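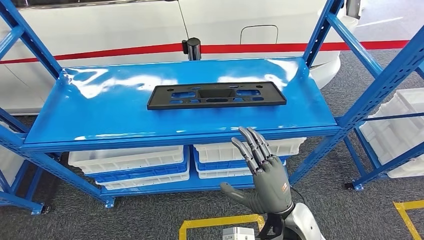
3.2 Bereitstellung von Kleinteilen an fahrbaren Regalen

Die in Abschnitt 3.1 beschriebenen Montageplätze wurden in beiden Werkstätten mit fahrbaren Steckregalen versorgt. Am Standort Bresarbridge standen die Regale neben dem Fahrzeug, am Standort Mutmont wurden sie zunächst an der Hallenwand abgestellt und nur bei Bedarf herangezogen. Untersucht wurde, wie sich die Ablagehöhe und die Belegung der oberen Fläche auf Greifwege und Fehlgriffe auswirken. Insgesamt gingen 316 Entnahmen in die Auswertung ein.

Abbildung 4: Fahrbares Steckregal vor einem weißen Fahrzeug. Auf der oberen Fläche liegt ein schwarzer Kennzeichenhalter, darunter stehen weiße und blaue Kunststoffkisten.

Das Regal besteht aus blauen Stahlstützen mit Schlitzraster und läuft auf kleinen Rollen (Abbildung 4). Die obere Fläche diente in allen Durchgängen ausschließlich der Bereitstellung des nächsten Teils. Vorräte, Leergut und Verpackungen waren dort nicht zugelassen. Für die untere Ebene galt diese Einschränkung nicht; sie nahm gestapelte Kisten auf, deren Inhalt nach Baugruppen getrennt war. Die Kisten wurden im Wechsel der Farben Weiß und Blau gestapelt, damit sich eine falsch zurückgestellte Kiste ohne Lesen des Etiketts erkennen ließ. Im Vorversuch mit einfarbigen Stapeln waren Vertauschungen erst beim Öffnen der Kiste aufgefallen.

Der Kennzeichenhalter wurde als Referenzteil gewählt. Er ist flach und breit, hat einen erhöhten Rand und zahlreiche Durchbrüche und liegt damit anders auf als ein geschlossenes Gehäuseteil. Zum Aufnehmen muss er entweder am Rand angehoben oder durch eine der Aussparungen gefasst werden. Beide Griffarten wurden zugelassen und getrennt erfasst. Die Ablageposition war festgelegt: in der Mitte der Fläche, etwas hinter der Vorderkante. In dieser Lage bleibt vor dem Teil ein schmaler Streifen frei, auf dem die Hand abgestützt werden kann. Lag der Halter bündig an der Kante, wurde er in 14 Fällen beim Vorbeigehen verschoben. Mit dem freien Streifen trat dies nicht mehr auf.

Die Oberfläche des oberen Bodens erwies sich als ungünstig gewählt. Sie ist glänzend und gibt die Deckenbeleuchtung als helle Streifen wieder, vor allem zu den beiden Enden hin. Ein schwarzes Teil hebt sich davon zwar gut ab, kleine helle Teile wie Unterlegscheiben oder Clips waren in den Reflexen dagegen schwer zu finden. In Mutmont wurde deshalb für die zweite Versuchsreihe eine matte Auflage des Typs Lunde eingelegt. Die Suchzeiten für helle Kleinteile sanken dadurch um 28 Prozent, für den Kennzeichenhalter blieben sie unverändert. Die matte Auflage hat den Nachteil, dass sich flache Teile schlechter verschieben lassen und häufiger am Rand angehoben werden müssen.

Die Stellplätze in Bresarbridge waren mit gelbem Klebeband auf dem grauen Teppichboden gekennzeichnet. Teppich ist für eine Werkstatt unüblich und wurde aus dem früheren Schulungsbetrieb übernommen. Er dämpft das Geräusch herabfallender Teile, erhöht aber den Rollwiderstand der Regale. Nach dem Einräumen der unteren Kisten ließ sich ein Regal dort nur mit beiden Händen versetzen. Die Regale blieben daher während eines Durchgangs stehen, und die Reihenfolge der Teile wurde an den festen Stellplatz angepasst. In Mutmont, wo der Boden versiegelt ist, wurden sie im Mittel häufiger bewegt, ohne dass sich daraus ein Vorteil bei der Gesamtdauer ergab.

Die Nachbestückung erfolgte nach der Liste Matari, die für jede Baugruppe Kiste, Stapelposition und Mindestbestand angibt. Von den Teilen der Liste mussten 37 aus der jeweils untersten Kiste entnommen werden, was das Abheben der darüberstehenden Kisten erforderte. Diese Entnahmen dauerten erwartungsgemäß am längsten. Für die Hauptversuche wurden selten benötigte Teile nach unten verlegt und Befestigungsmaterial in die oberste Kiste jedes Stapels gegeben. Die Zuordnung der Baugruppen zu linkem und rechtem Stapel blieb bestehen, sodass die Ergebnisse der beiden Reihen in Abschnitt 4 unmittelbar verglichen werden können.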